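The Pulari household workshop held its open day in September. This page collects the packing and storage tips shown to visitors, together with the notes on automation that many of them requested in writing. The advice is intended for use at an ordinary kitchen or workshop table. No special equipment is required.

## About the demonstration

The open day was arranged with Plekedeo, whose staff are teaching a pair of robot arms to carry out simple packing work. Visitors were admitted in groups of up to 12, and each group watched a person do a task by hand before the arms attempted the same task. Saulius Hunt, who led the sessions, asked visitors to watch the hands first and the machine second. Several remarked afterward that they had never looked closely at how a bag is closed.

The tasks shown were bagging small household electronics, folding dish towels, sorting jar lids by size, and coiling extension cords. The towels drew the largest crowd. The bags produced the most questions, and most of this page is given over to them.

## Choosing a bag

- Select a bag with a zipper seal and clear sides. An item that can be seen will not be opened repeatedly to find out what it is.
- Allow a margin of 2 inches beyond the item at the closing end. A bag that is too tight will split at the side seam — usually in the drawer, some weeks later.
- Set long items lengthwise, with the heavier end at the bottom of the bag.
- Bags that have held food should not be used again for electronics. Oil left on the plastic spreads to buttons and contacts.
- Remove the batteries from anything that will be stored longer than a season, and bag them separately.

The Grernby bags used by the arms have a stiff lip, which the machine finds easier to grip. Household users may prefer a softer bag, as it lies flatter in a shallow drawer.

## Preparing the table

Clear a working space in front of you before starting. Boxes and finished items may stay on the table, provided they are set back toward the wall or well to one side. A smooth tabletop is best. Cloth table covers bunch under the bag and should be taken off.

Wipe the surface and let it dry. Crumbs and grit beneath a bag will mark both the plastic and the table once pressure is applied.

The Plekedeo staff placed particular weight on light. Clear plastic throws back bright spots, and the arms lost track of a bag's edge whenever a lamp shone straight down on it. People have the same difficulty to a lesser degree. A lamp placed to one side, or daylight from a window, makes the seal much easier to follow.

## Bagging a small device

1. Wind any cord loosely and secure it with a soft tie. Do not wrap it around the device.
2. Open the bag fully and slide the device in along its length.
3. Lay the bag on the table with the opening toward you.
4. Press the air out from the closed end toward the opening, using flat hands.
5. Close the seal from one corner to the other in a single pass, then run a thumb back along it.
6. Write the contents and the month on a label and fix it to the outside.

Step 4 is the one most often hurried. Keep one hand near the device so that it does not slide, and let the other do the smoothing. Sharp corners should be covered with a fold of paper first. The arms made heavy work of this stage, and a session of 60 bags was stopped twice so that their grip could be reset. By the end of the afternoon they could close a bag without help if someone else had laid it flat.

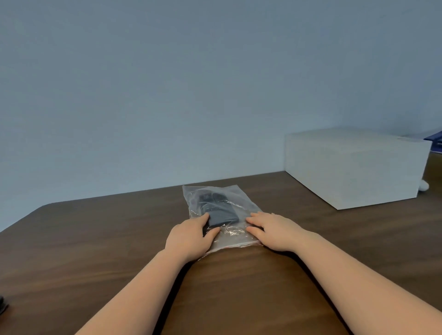 *Reading time: 5 minutes*

With both hands on the bag, the device inside can be felt through the plastic and kept in place. A colored strip at the closing end, like the reddish-pink one on this bag, is worth looking for when buying. It shows at a glance which end opens, and older visitors in particular said they would choose it over a plain seal.

Creases do no harm and need not be chased out one by one. If the bag springs up again when the hands are lifted, there is too much air in it or the seal has not caught.

## Boxing the finished bags

Use a low, wide box in preference to a tall one. Bags stand on edge in it like cards in a file, and none are buried. Rezende storage cartons were used at the open day, but any clean box with a flat lid will serve. Keep the label on the same face of every box and turn that face outward on the shelf.

Heavy devices go at the ends and light ones in the middle. Leave enough room to slide a hand in. A full set of 100 bags was divided among several boxes during the demonstration, and the arms were not asked to lift any of them.

## Questions received from visitors

**Is a machine of this type available for the home?**
Not at present. The arms are bolted to a bench and are attended by staff whenever the power is on.

**Can the air be drawn out with a straw?**
It can, but breath carries moisture. Pressing by hand is preferred for anything with a circuit inside.

**Should a packet of drying agent be added?**
One small packet is suitable for devices kept in a garage or basement. It should not touch the contacts, and it must be kept away from children and pets.

**My seals open again after a few days. What is the cause?**
In most cases there is dust or lint in the channel. Wipe it with a dry cloth and close the bag again. If the seal still opens, replace the bag.

**Will the towel folding be shown again?**
Yes. The towel session will be repeated at the next open day — with a larger table, as those standing at the back could not see. Visitors who wish to bring their own towels may do so. Please wash them first and leave fringed ones at home, as the fringe catches in the arms.

Printed copies of the steps are kept at the Pulari front desk. Requests for the jar lid sorting chart should be addressed to Saulius Hunt at the same desk.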